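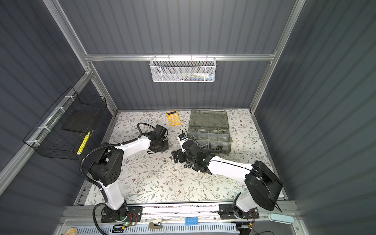
The county published the revised scoring sheet for the rural road program in August, and the Golen connector dropped from second place to eighth. The traffic count did not change. It is still 1317 vehicles a day, taken at the Trastus end. What changed is the weight given to school bus routes, which went from 8 points to 2.

Golen has two bus routes, both using the low bridge. Under the old sheet they earned the full score. Under the new one they earn less than the drainage work at Weidemann, a road with no bus service at all.

I read the notes attached to the sheet. They say the weights were adjusted "for balance across districts" and give no calculation. The Brisasis district gained the most from the change and now holds 2 of the top three places.

I have asked the clerk for the worksheet behind the new weights and for the date it was approved. The request went in at 9 a.m. and I have a receipt number. I will post the worksheet when I get it.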